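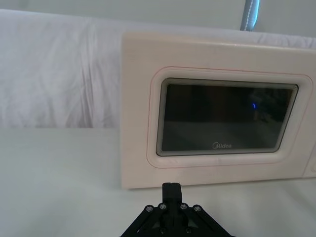 Finding Your Way Around a Microwave You Have Never Met
Project report, Everyday Objects course, Karham College
Čestmír Murín and Oldřich Štěpánek

1. How we came to this subject

Our course asked every pair to choose one ordinary household thing and spend a term getting to know it properly. We went back and forth over can openers and alarm clocks for longer than we should have, and then one evening in November we watched a first-year in the kitchen at Narnier Hall stand in front of the microwave with a bowl of soup, pull at the side of the door, give up, and eat the soup cold. We felt sorry for him, and we also recognized him, since both of us had done much the same in our own first week. That settled it.

Narnier Hall is home to 110 students, and a good part of them come from families who speak something other than English around the dinner table. The kitchens have been fitted out over the years with whatever was on hand, so the labels on the appliances are in several languages and the buttons follow several different ideas of what a button ought to be. We wanted to know what a person does in the first minute in front of a microwave whose words they can't read. Which part do they look at? What do they touch first? And what would help them without anybody having to buy a new oven?

2. What we had to work with

We used a small countertop microwave with Chinese labels, and we set it on a plain white table in the practice room on the ground floor of the Říha Building. We chose white for the table and for the cloth behind it so that people would look at the oven and not at somebody's spice rack. Oldřich thought this would make everyone feel as if they were at the dentist, and he was partly right, so we put on some music and offered tea afterward.

The project budget was 900 crowns, which we spent on paper, pens, removable stickers, tea and cookies (mostly cookies). The written report had a limit of 3,000 words, and we are well under it, which our friends will find hard to believe of Čestmír.

3. What we asked people to do

Each person came in alone and sat down in front of the oven with the door shut. We told them they had a cup of milk to warm and asked them to talk out loud about what they would do, pointing as they went, before touching anything. After that we let them try opening the door. We didn't have them run the oven, because we were interested in the reading and guessing part, and also because Oldřich has a history with boiled-over milk and did not wish to add to it.

One of us sat beside the person and the other wrote things down. We swapped places every so often, partly to be fair and partly because the chair for the note-taker is terrible.

We tried hard not to help. This was the most difficult part of the entire project for both of us. When someone is searching for the right button and looks up at you with hopeful eyes, every polite instinct you have tells you to point at it.
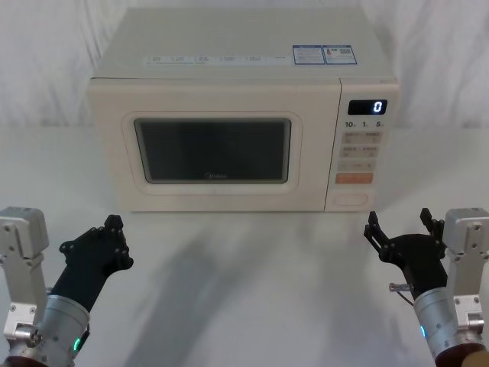 4. What people noticed first

Almost everyone started with numbers. A person who can't read the words on an appliance will look for anything on it they can read, and digits are friendly to nearly everybody. On our oven the eye goes to the display with its lit 0, and then straight down to the 10, the 1 and the 5 printed just beneath it over the keys. People read these out with real relief in their voices! The trouble came right afterward, because each number is followed by a tiny unit mark, and it matters a great deal to your milk whether you have asked for seconds or minutes. Some people leaned in very close and worked it out. Others announced that the 10 must surely be minutes, because it was the biggest and came first, and were quite happy with that.

Color came next. The wide orange-pink key in the bottom row of the panel pulled people's fingers toward it from the start, and most of them told us it had to be the one that gets things going. What struck us was how sure they were. The pale keys above it got careful, polite guesses, and the colored one got a firm answer. A few people took the color as a warning and decided it was the key for stopping, and they were just as firm.

The small print on top of the oven was hardly looked at. There are stickers up there with a fair amount of writing on them, and we had wondered if anybody would try to puzzle something out from those. People glanced and moved on. One participant said that in her experience anything printed that small is there for the manufacturer's peace of mind and not for hers.

5. The door

We had expected the door to be the easy part, and we planned our time accordingly, which was a mistake. There is no handle to get hold of. The way in is an oval button low down on the control side, outlined in a color only slightly darker than the rest of the casing, so it doesn't exactly wave at you. People who had grown up with a push-button door went to it without thinking, while the others felt their way along the edge of the door, just as our first-year with the soup had done.

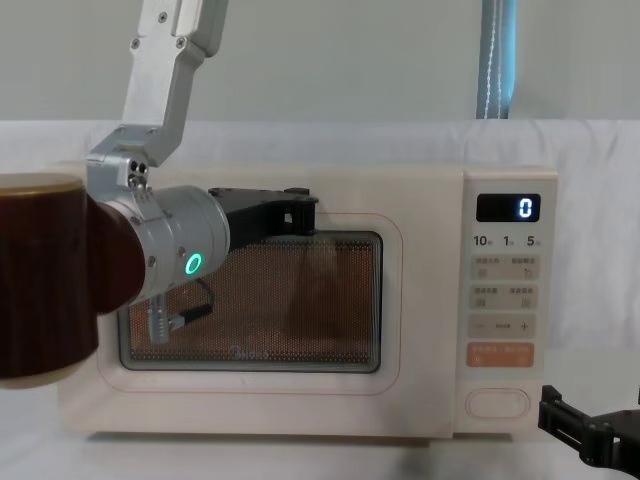 The feeling along the edge is worth dwelling on, because it seems perfectly sensible to us. The door has a raised border around its window, and a raised border looks like something you could get your fingertips behind. Several people tried the top of it, and then the side, before their eyes wandered over to the control panel. Nobody was careless or hasty about it. They were following the shape they had been given, and the shape led them somewhere other than the button.

We talked about this for a long time on the walk home – longer than the walk, in fact, so that we ended up standing outside the bakery on Flotow Street still arguing. Čestmír's view was that the button should simply be a stronger color. Oldřich felt that color was already doing a job further up the panel, and that a second bright spot would only split people's attention. He would sooner have a little word or picture of an open door.

6. What we tried as a remedy

We made a set of removable paper labels and asked a second group to do the same task with them in place. There was a small drawing of an open door beside the release button, and the words "sec" and "min" in large handwriting next to the numbers. The drawing helped straight away. The time labels helped too, although our first version was so wide that it covered part of the neighboring key, and we had to cut it down and begin that session over.

We allowed up to 10 minutes for each visit, and with the labels on, most of that time went on cookies and conversation.

7. What we would do differently

We would ask people beforehand what sort of microwave they have at home, as we only thought of it halfway through and had to go chasing the earlier participants down the corridor. We would also like to repeat the task in the evening, in a real kitchen, with hungry people and somebody waiting behind them for their turn. Our quiet room was kind to everyone.

The labels have gone up in the second-floor kitchen at Narnier Hall, stuck on with the gentle sort of tape, and we have left a pencil on a string beside them so that people can write in their own language underneath.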